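12 November 2021

I have worked in the kitchen at the Bredivar plant in Mendport for seven years. We cook lunch for the people on the floor, and on a normal day that means 51 trays. Since February part of my week has been spent in a side room with two robot arms, and people keep asking me what that is like, so I'm writing it down once.

The arms came through Davasdale, the company that runs our canteen. Davoud Pakzad set up the bench and he is the one I report to on those days. The idea is that the arms will take over plating and setting out, the part of the job that comes right before the rush. The cooking stays with us.

## What changed for us

The hours, first. Plating used to start at 10:30 and take three people. Now two of us plate and the third is at the bench with Davoud, going through the same moves over and over. That third person gets the same pay, which we had to ask about twice before we got it in writing.

The work is slower than I expected and easier on my back. I put things out, I stand clear, I write down what happened, I put things out again. Some of my coworkers can't stand it. Ghasemi did two shifts and went back to the grill. I like the quiet.

What worries people is next year. There are 49 of us across all the sites, and so far management has promised no layoffs through the end of the contract – after that we don't know. I asked Davoud and he said he didn't know either. I believed him.

## A morning at the bench

The table is covered in brown paper and marked off with blue tape, so when I write down where a dish goes, the next person can put it in the same rectangle. The plate gets one cell, the bowl gets another, and the rice cooker stays over on the left.
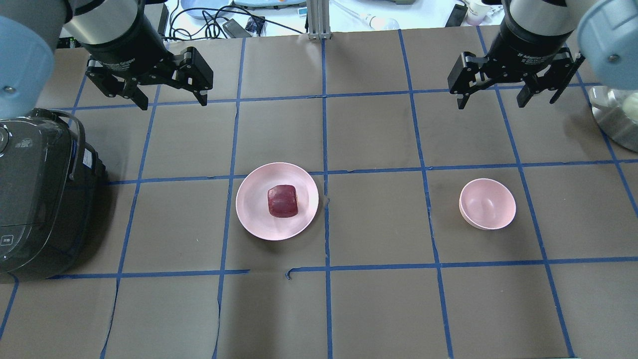 ## What I'd ask for

A chair, for a start. I've asked for one since summer. I'd also like the log sheets to have a line for comments, because I notice things that don't fit in the boxes, such as which dishes I keep having to straighten.

And I'd like the kitchen staff in the room when the plating schedule for next year gets decided. Davoud said he would pass that on. If I hear anything I'll post it.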